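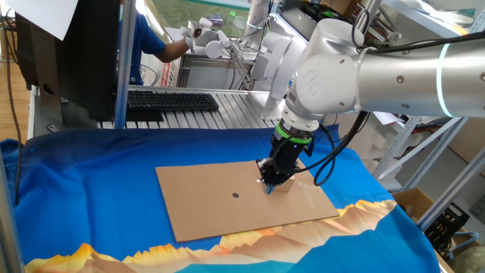

Section 2. Planning and Budgeting Your Pultik Station

You can have a Pultik station up and working well before you own every accessory in the catalog, and planning one is a fun part of the job! Work through this section with a tape measure and a blank budget sheet before you place an order.

2.1 Choose the task first

1. Write down the first two jobs you want the arm to do. Light handling work, such as cardboard pieces on a tabletop, is a great place to start.
2. Weigh the heaviest part, then add the weight of the gripper. Compare the total with the payload on the arm's data sheet.
3. Decide whether an operator will guide the arm with handheld controllers. If so, put the controllers and a spare charging cable on the same order as the arm.

Note: The Pliver gripper kit includes fingertips but no mounting flange. Order the flange that matches your arm.

2.2 Plan the space

1. Mark the arm's full reach on the floor with tape. Tables, shelving and the operator's seat all get drawn on the same plan.
2. Leave room for a monitor and keyboard where the operator can use them and still see the gripper.
3. Sketch the cable route from gripper to base. Allow slack at every joint – a cable that looks fine with the arm folded can pull tight at full stretch.

Caution: Keep the operator's seat outside the taped area.

2.3 Build the budget

List these on separate lines:

Arm and controller box
Gripper, flange and spare fingertips
Table or aluminum extrusion base
Monitor, keyboard and cables
Handheld controllers
Shipping and installation
Operator training (2 days)

Add your spares last. Fingertips wear faster than anything else on the station, and a second set is money well spent.

Note: Ofori bases ship flat from Jisovholm. Quotes are good for 30 days, so ask for yours once the floor plan is settled. If your budget year closes in March, request the quote early enough to get it signed.

Go to Section 3 for unpacking and bolting down the base.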